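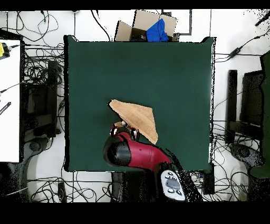
Right, quick one because the oven's on. Day 3 in the new flat and I still can't find the tin opener.

We moved from Nundon to Kastia, which is only 40 minutes up the road but felt like emigrating. Packed for weeks. Labelled everything. Well – labelled the first lot beautifully, then gave up and wrote STUFF on the rest. So much STUFF. The kettle was in with the winter coats. Teh coats were in with the bathroom things. No idea.

Things I'd do differently. Bedding goes in last, comes out first. Keep one bag with loo roll, chargers, mugs, a knife. Measure the sofa. Measure the door as well! We had to leave ours with Da-eun Cho downstairs from the old place, who now has two sofas and seems quite pleased with it.

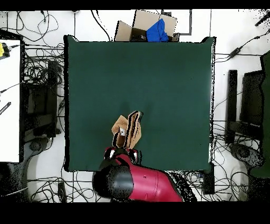
Photo: Da-eun Cho

Anyway. Money. The van was 112 quid for the day plus fuel, and we needed six trips up the stairs just for books. Why do I own this many books. Took a load to the charity shop on Irnen Road and came home with another one, so that went well.

Flat itself is nice – bit dark in the hall, lovely light in the kitchen mornings. Boiler makes a noise like somebody clearing their throat. Landlord says that's normal. Hmm. Neighbours quiet so far, one cat on the landing who definately thinks it lives with us.

Still to do: curtains, council tax, redirect the post (should of done that in advance, I know, Mum). Also the bedroom shelf, which is leaning.

Oven's beeping. More when the internet's sorted, they're saying end of April.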